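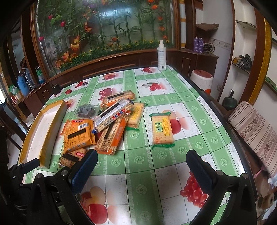 If you paint or draw for fun and you've been doing it for more than a year or so, you already know that the mess is the real hobby and the art is something that happens on top of it. I do backgrounds, mostly — big soft skies, fake video game levels, the occasional castle for my brother's tabletop campaign — and I do them at the kitchen table in a one-bedroom in Drilbridge, so everything I own has to come out and go away again in the same evening. A plaid tablecloth in green and white, with fruit printed on it, is a perfectly cheerful thing to eat packaged biscuits off of and a terrible thing to mix color on top of, and it took me far too many muddy greens to work that out. Your eye picks up whatever is sitting next to your palette! So the first tip is to cover the table with something plain and gray before you open a single tube. I use the back of an old roll of wallpaper, but a gray bath towel is fine, and so is a flattened grocery bag if you can live with the brown.

Now, long boxes. Please stop throwing away long narrow boxes. Anything that is longer than your longest brush will hold your brushes lying flat, and flat is how they want to be until they're fully dry. I stood mine up in a jam jar for years, bristles up, very artistic looking, and the water ran down into the metal part and loosened the glue, and one by one the heads started to wobble. Lay them down on a folded paper towel, let them sit overnight, and put them in the jar in the morning if you like the look of the jar (I do, I still have it).

If a head has already gone wobbly you can usually save it. Pull it all the way off, scrape the old glue out with a toothpick, put in a small dab of epoxy, and push the handle back in with a bit of a twist. Wipe off whatever squeezes out and leave it till the next day. I've got a flat brush from Figueroa, the little supply shop by the bus station, that I've done this to 3 times and it still gives me the nicest edge of anything I own.

Tablet people, I haven't forgotten you, since I'm one of you about half the week. Pen nibs wear down on one side and then they scratch. Give yours a quarter turn whenever you sit down to a new piece and it'll wear evenly and last a good long while. Wipe the tablet with a barely damp cloth before you start, too, because kitchen dust is gritty and a tiny bit of it under a nib makes a noise I can feel in my teeth. And if your hand sticks to the surface in June like mine does, cut the thumb and first two fingers off an old cotton glove and wear what's left. It looks ridiculous and it works beautifully.

Save in numbered copies. I know, I know, everybody says it. I lost a whole forest once, roughly 500 tiny leaves that I'd put in by hand, when I flattened the file and saved right over the top without thinking. My friend Dragica Begović (she draws comics, and she is a great deal tidier than I am) puts the number first in the file name, so they all line up in the folder in order, and I've copied her ever since. When a piece is done I keep the first one, the last one, and any where I changed my mind about something big, and the rest go in the trash.

A few smaller things that didn't fit anywhere else. Dried acrylic comes off a ceramic plate if you leave a wet rag on it through dinner, and then it peels up in one piece, which is deeply satisfying. Masking tape pulls away cleaner if you warm it for a few seconds with a hair dryer. Go slow, and pull it back flat over itself, not straight up. Keep your rinse water in something that looks nothing like a drinking glass — I use a yogurt tub with the label left on, and I've only made the mistake once since then, and that was with the coffee. Oil paint rags should be spread out flat outdoors to dry, never balled up in the trash, as they can heat up and catch fire on their own.

And put your paper away under something heavy. I slide mine under the couch cushions on Thursday nights when I clean up, between two sheets of cardboard, and by the weekend even the wavy ones have settled down nicely. If yours is very wavy, mist the back lightly first and give it an extra day.

Next time I'm going to write up how I got ink out of the grout.

19 comments
Share this post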